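The Pink Sheet

Santosh loved an afternoon of packing more than he loved any journey. At four o'clock he shook the flowered sheet out over his brother's bed, smoothed it with both forearms and rubbed his hands together. Sixty litres of rucksack, one night train to Estov, and everything Omprakash owned still to be folded! What could be better?

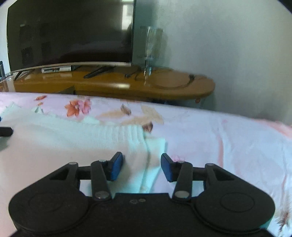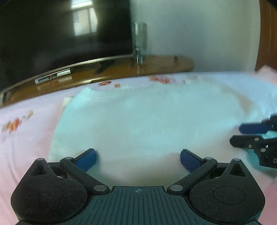

Knitted things are hopeless if you hang them and worse if you hurry them, Omprakash called up the stairs, so would he please do the sleeves first, the way their mother did.

"Sleeves first!" Santosh shouted back, delighted. He'd forgotten about the sleeves. You brought them in across the back, one and then the other, as if the jumper were hugging itself, and then you turned up the hem and there it was, a parcel. He did it twice for the pleasure of it. It smelt of cedar and a bit of onions.

The towel would go at the bottom, he decided, then at the top, because trains are draughty and a towel makes a splendid pillow. He pressed his cheek to it to be sure. Oh, it was a lovely towel. He had half a mind to keep it.

"The ticket says carriage 57," Omprakash called. "Can a train have fifty-seven carriages?"

"I hope so!" said Santosh, and went to look for socks.

He found eleven good ones, and a letter from Hondov he had written himself, years ago, and never thought his brother would keep. He read it standing up. Then he rolled it inside the thickest pair and tucked it well down the side, where it wouldn't crease.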